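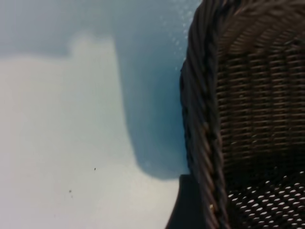 Baskets and small storage – my walk-through, 28 Feb 2018

1. Rims. Run a thumb all the way around (gloves on, trust me!). Any strand poking out gets trimmed and sanded. OK on the wicker ones, but the old Buschmann hamper snagged my sleeve twice, so it's off the floor until Torben Stöcker can fix it.

2. Handles. Load each one up and lift. One of the Mutik totes creaked – I tagged it no. 42 and put it on the repair shelf.

3. Bottoms. Flip them over and look for splits, mold and bugs. I do this one by the window with the good flashlight,

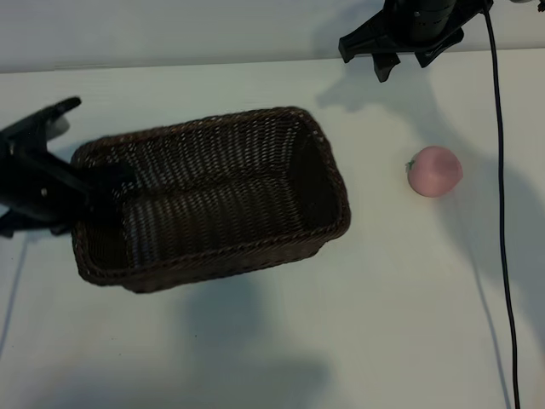 and I tap the base a few times to see if any dust falls out. Fine dust can mean beetles, so bag it and tell Ilse Wiegand before it goes anywhere near the others.

4. Shelves. Heavy stuff down low, please. Somebody had stacked four full totes up top again, grrr. Moved.

5. Aisle. Clear, except for a Flostix box by the exit. Moved that too.

Still open: hamper, tote 42, new gloves in medium.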